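Travano Adolescent Health Library

The Travano Adolescent Health Library is a lending and reference collection on the health of children and teenagers, based in the town of Stonemness. It holds over 3,000 items, among them books, pamphlets, recorded talks and teaching kits for parents, school nurses and family doctors. Its main subjects are sleep, nutrition, screen use and the physical changes of puberty.

The library began as a shelf of parent handouts at the Stasiv Clinic, a pediatric practice in the same town. When the clinic moved to a smaller building, the handouts and the reference books were transferred to Travano, a local education charity, which still runs the collection. The clinic keeps a seat on the board and reviews new medical titles before they are added.

Material is sorted by the age of the child and then by topic. Items for parents carry a green label and items for professionals a gray one. Books may be borrowed for six weeks. Teaching kits go out for a single school term and must be reserved in advance – demand is highest in September.

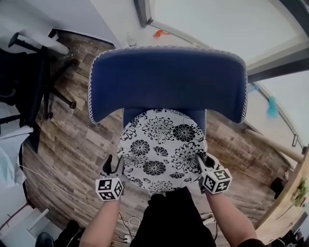 Can teenagers borrow from the library without a parent?
Anyone aged 13 or older can join with a school card and borrow from the general shelves. Younger children use a parent's account.

The library also publishes Brendance, a newsletter on media habits and family life. It appears six times a year and is mailed to 50 schools and clinics in the region. Each issue has a review section, a short article by a pediatrician or school nurse, and answers to letters from readers. Back issues are kept in the reading room and do not circulate.

The collection does not give medical advice. Staff help visitors find material and can provide a printed list of local clinics, including those with evening hours.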